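Week 5 – Storage and the small dwelling

These notes go with the second half of the lecture. Read them before the tutorial and bring your floor plan at 1:50. The set reading is the chapter on bedrooms and secondary rooms; the chapter on kitchens can wait.

## 1. Where storage went

Older houses in this unit's case studies had few built-in cupboards. Clothes and linen were kept in free-standing furniture that moved with the household. The plan left wall space for it, and a bedroom was judged partly on whether a wardrobe would fit between the door and the window.

Built-in robes changed that. Once the robe was part of the building, its depth came out of the room on the drawing, and the remaining walls got shorter. In the Lolgate flats (handout 3) the second bedroom has one clear wall of 2373 mm. Everything the occupant owns beyond hanging clothes has to go against it, along with the bed.

## 2. Open and closed storage

Closed storage needs clearance for a door or drawer. Open storage does not, but it still needs standing room in front. Students often leave this out and draw the shelf hard up against the end of the bed.

For the assignment, use these clearances:

- 740 mm in front of open shelving
- the full swing of the door, plus standing room, in front of a hinged cupboard
- the full extension of the drawer, plus standing room, in front of a chest

Open cubby units are common in small bedrooms. They suit folded items, books and boxes. They are poor for anything that needs protection from dust or light.

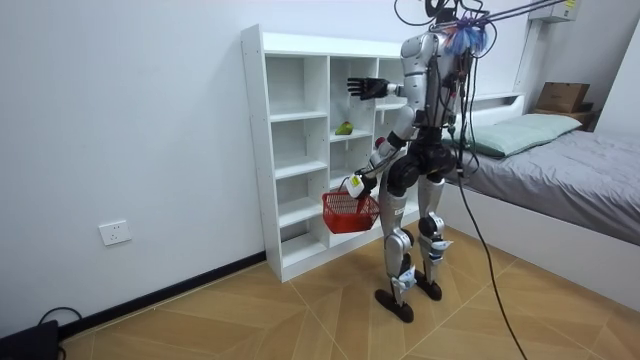 One tutorial group objected that 740 mm is too generous for a child's room, and that a family short of floor area would sooner lose the clearance than the shelf. The objection is fair. If you go below the figure, show the reduced dimension on the plan and state who the room is for. Marks are lost for leaving it off, not for choosing it.

## 3. Reach

Shelf height should be set from the user. A top shelf at 1328 mm suits most standing adults for daily use and is awkward for a small child or a person seated. Low compartments are the reverse – easy for a child, hard on an adult's knees and back.

Put daily items between hip and shoulder. Heavy items go low. Seasonal items can go above the comfortable range if there is a safe way to get to them.

## 4. Regular and staggered divisions

A regular grid is easy to draw and to fit boxes into. A staggered layout gives compartments of different sizes, so tall items can stand upright beside small ones. Check the load path in your section: where the vertical panels do not line up, the horizontal panel is carrying load in bending.

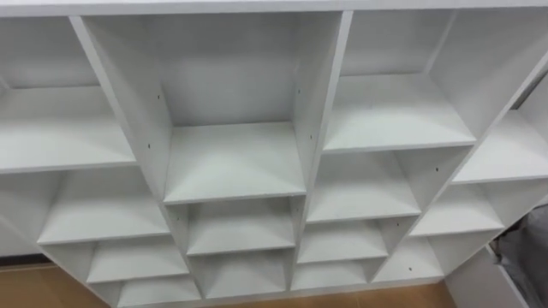

*Fig. 2. White cubby unit with staggered compartments.*

## For the tutorial

Choose one bedroom from the Lolgate or Ferraro plans. Draw the storage wall in plan and elevation, with clearances dimensioned. Add a short paragraph on what you would keep open and what you would close off.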